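Home | News | People | Contact

Last updated: July

Ertuğrul Tatlı has run the corner shop in Pleston for 16 years. He opens at 5 every morning except Thursday.

"My first customers are bus drivers," he says. "They want milk and a paper – nothing fancy."

Toilet paper and bread are what he reorders most. 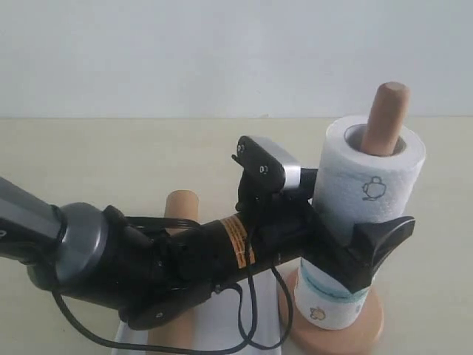
On closing for good

Tatlı hands over the keys next spring. "I'm tired," he says. "My sister has a house in Gündoğdu and I'd like to sleep until eight."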